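News & Announcements | Household Products

Oria to Move Its Liquid Cleaners Into Refillable Bottles

PREROW, April 9, 2019. Oria, a maker of household cleaning products, said today that it will sell its full line of liquid cleaners in refillable bottles by the end of November. The change covers dish soap, floor cleaner, glass cleaner and laundry liquid. Refill stations will open first in 47 stores run by the Kwok grocery chain, with more stores to follow if demand holds up.

Customers will buy a bottle once and bring it back to the store when it is empty. Each station holds the cleaners in closed tanks behind a counter. A store employee checks the bottle, fills it to the line and prints a new label with the product name, the fill date and the safety information. The customer pays for the liquid only.

"People have been asking us for refills for years, and until now we had to tell them to buy another bottle," said Po-yen Lu, who heads packaging at Oria. "We wanted a system that works with a normal grocery trip. You drop the bottle off at the counter, do your shopping and pick it up on the way out."

Oria tested the idea last year at a single Kwok store in Grondach. Over the course of the trial, 269 households signed up. Of those, 66 percent came back for at least one refill. Dish soap was the most popular product, followed by laundry liquid. Glass cleaner did poorly, which the company puts down to how long one bottle lasts in most homes. A smaller bottle will be offered for that product.

The trial also led to changes in the bottles themselves. The first version had a narrow neck that slowed down filling and left drips on the outside. Several customers said the cap was hard to open with soapy hands. The new bottles are shorter, with a wider neck and a cap that closes in one turn. The walls are thicker than those of the bottles now on store shelves.

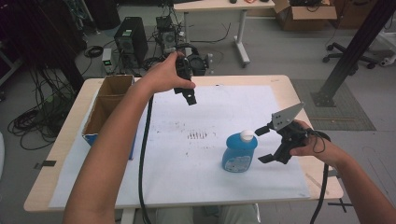
Pricing and Deposits

A refill will cost less than the same product in a new bottle. The exact savings depend on the product and will be posted at each station. There is no membership fee, and customers do not need an app or a store card.

The first bottle carries a small deposit. Customers who no longer want to take part can return the bottle to any participating store and get the deposit back in cash or as store credit. Bottles that are cracked or badly worn will be exchanged at no charge. Returned bottles will be sent to the Oria plant in Prerow, where they will be washed and put back into use or ground up for recycling.

For safety reasons, only Oria bottles can be filled at the stations, and each bottle can be filled only with the product it was sold with. Food and drink containers will not be accepted.

Changes at the Prerow Plant

Oria is adding a washing line and a second loading dock at Prerow to handle the bulk tanks and the returned bottles. Construction began over the winter. The company expects to hire some 90 people for the new line, for deliveries and for station upkeep. Job openings will be posted at the plant gate and on the company website beginning next month.

Single-use bottles will stay on the shelves in stores that do not have a refill station. Powder products and bar soap are not affected by the change.

"We aren't taking anything away from customers who live far from a station," Lu said. "They can keep buying what they buy now. Where we have the stations, we think a lot of people will switch once they see the price."

Kwok employees who will run the stations will be trained in Grondach over the summer. The training covers filling, spill cleanup, labeling and how to inspect a bottle for damage. A list of participating stores, with opening dates, will be available at Kwok customer service desks.

About Oria

Oria makes dish, laundry and floor care products for home use. The company is based in Prerow and sells through grocery and hardware stores.

Media Contact

Oria Press Office, Prerow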